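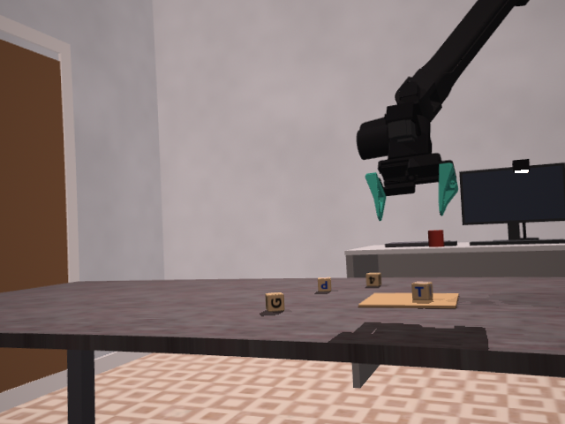
Re: [ringerstammtisch] Kartenkontingent November + wer fährt

Drucken | Per E-Mail weiterleiten

Von: Euan MacKinnon
An: Liste ringerstammtisch
Datum: 17. August 2023

Hallo zusammen,

sorry für die späte Antwort, war die halbe Woche ohne Rechner und tippe das jetzt zwischen Tür und Angel. Antworten stehen unten zwischen dem Zitat.

> Moin Liste,
>
> ich sitze gerade an der Planung für die Novembershow und blicke bei
> den Karten nicht mehr durch. In der ersten Mail stand was von 17
> Plätzen, auf der Seite vom Veranstalter sehe ich aber nur noch
> Einzelkarten im Oberrang. Haben wir das Kontingent jetzt oder nicht?

Haben wir. 17 Stück, Block C, zwei Reihen hintereinander. Die tauchen auf der Seite nicht mehr auf, die sind rausgenommen. Bestätigung kam gestern abend, liegt bei mir im Postfach. Von den 17 sind 11 fest vergeben, der Rest geht an die, die sich zuerst melden. Bitte per Mail an mich und nicht über die Liste, sonst haben wir wieder vierzig Mails mit "ich auch".

Preis 66 Euro pro Karte. Ja, teurer als letztes Mal. Block C ist aber auch deutlich näher dran, letztes Jahr haben wir die Hälfte der Zeit auf die Leinwand geguckt. Wer das zu viel findet: Oberrang gibt es einzeln, müsst ihr dann selber buchen.

> Zweitens: stimmt es, dass das Hauptmatch umgeschmissen wurde?
> Ich habe irgendwo gelesen, Ustus fällt aus, Knie oder Schulter,
> jeder schreibt was anderes. Wenn der nicht kommt, überlege ich mir
> die Fahrt nochmal.

Also. Offiziell ist gar nichts. Auf dem Plakat steht weiterhin Ustus gegen Aksoy, Titelmatch, kein Zeitlimit. Was stimmt: er hat die letzten beiden Hausshows nicht gemacht. Beim ersten Mal hieß es Reise, beim zweiten Mal wurde gar nichts gesagt und der Demora ist einfach zweimal am Abend angetreten. Daraus haben die Foren dann eine Knie-OP gebastelt. Die Schultergeschichte ist meiner Meinung nach komplett aus der Luft gegriffen, die wurde von einer Seite zur nächsten abgeschrieben, habs nachverfolgt, am Ende landet man bei einem einzigen Kommentar ohne Quelle.

Mein Tipp, und mehr als ein Tipp ist es nicht: leichte Sache, Pause bis Oktober, und im November steht er im Ring. Würden die den Titel vakant machen wollen, hätten sie das bei der Sommershow getan, da waren 1.091 Zuschauer in der Halle, ausverkauft. Bessere Bühne für sowas kriegen die dieses Jahr nicht mehr.

Und selbst wenn - Aksoy gegen Demora wäre für mich kein Grund zuhause zu bleiben. Das Match vom Frühjahr war das beste was ich in der Liga seit langem gesehen hab. Die letzten fünf Minuten, als beide kaum noch hochkamen und die Halle stand. Wer das verpasst hat, die Aufzeichnung ist noch im Archiv.

> Drittens, und das ist mehr Gemecker: das Finish bei der Sommershow.
> Eingriff von außen, Ringrichter guckt weg, Disqualifikation. Schon
> wieder. Das war jetzt das dritte Mal hintereinander, dass ein
> Hauptmatch kein richtiges Ende hat. Bin ich der einzige, den das
> nervt?

Nein, nervt mich auch. Ich versteh was sie damit wollen, die Gruppe um Rasance soll gefährlich wirken und dafür brauchst du Eingriffe. Aber doch nicht in jedem Hauptmatch. Einmal im Mai war super, da hat keiner damit gerechnet. Beim zweiten Mal ging es noch. Beim dritten Mal haben die Leute neben mir schon zur Rampe geschaut, bevor die Musik überhaupt anging.

Dazu kommt, dass Rasance selber ja gut ist. Der braucht die drei Leute am Ring gar nicht. Gebt ihm zwanzig Minuten gegen jemanden der mitgehen kann und ein sauberes Ende, egal für wen. Stattdessen redet er am Mikro länger als er ringt. Mikro kann er übrigens auch, keine Frage, aber zwölf Minuten Promo vor der Pause waren dann doch viel. Halb Block F war schon am Getränkestand.

Was mir dagegen gefallen hat: das Tag-Turnier. Kurze Matches, klare Sieger, kein Gedöns. Der Opener war wild, bisschen unsauber beim Sprung vom dritten Seil, aber lieber so als das zehnte Mal Kopfhalte. Damenmatch auch stark, hätte einen besseren Platz auf der Karte verdient als direkt nach der Pause, wenn noch alle ihre Sitze suchen.

> Viertens Anfahrt. Gibt es wieder den Kleinbus oder fahren alle
> selbst?

Kleinbus ja, neun Plätze. Sechs weg. Abfahrt wie immer am Parkplatz hinter dem Schwimmbad, Uhrzeit kommt noch, hängt davon ab wann Einlass ist. Letztes Mal wurde der Einlass zwei Tage vorher um eine Stunde vorgezogen, deswegen lege ich mich da jetzt nicht fest. Kosten teilen wir durch alle die mitfahren. Rückfahrt direkt nach der Show, wer noch zur Autogrammstunde will, muss sich beeilen oder mit dem Zug zurück. Letzter Zug geht kurz nach elf, ist knapp aber machbar.

Wer selbst fährt und Platz im Auto hat, bitte kurz an die Liste. Da ausnahmsweise wirklich an die Liste.

Noch zwei Sachen von mir:

- Schilder. Die Halle hat neue Regeln, nix mehr mit Holzlatten oder Stangen, nur Pappe und maximal A2. Wurde beim letzten Mal am Eingang eingesammelt und lag dann hinterher im Regen. Wäre schade um die Arbeit.

- Tippspiel. Machen wir wieder, selbe Regeln, ein Punkt fürs richtige Ergebnis, zwei wenn ihr auch die Art des Sieges habt. Bei Disqualifikation im Hauptmatch gibts diesmal nur einen halben Zusatzpunkt, sonst tippt das ja jeder. Tipps bis zum Abend vor der Show. Nachträglich per SMS aus der Warteschlange gilt nicht, ihr wisst wer gemeint ist.

Geld für die Karten bitte bis Ende des Monats überweisen, Kontodaten sind die alten. Wer die nicht mehr hat, fragen. Im Betreff bitte euren richtigen Namen und nicht den Listennamen, ich hab von der Sommershow immer noch eine Überweisung von "Turnbuckle" hier und weiß nicht von wem die ist.

Muss los. Wenn ich was zu Ustus höre, schreib ich sofrot.

Gruß
Euan

Drucken | Per E-Mail weiterleiten

Neueste Beiträge in dieser Liste

Re: Kartenkontingent November + wer fährt
Tag-Turnier: Paarungen zweite Runde
Aufzeichnung Frühjahrsshow, Ton asynchron?
Suche Programmheft Sommershow
Re: Re: Rasance am Mikro, zu lang?
Tippspiel Endstand Sommer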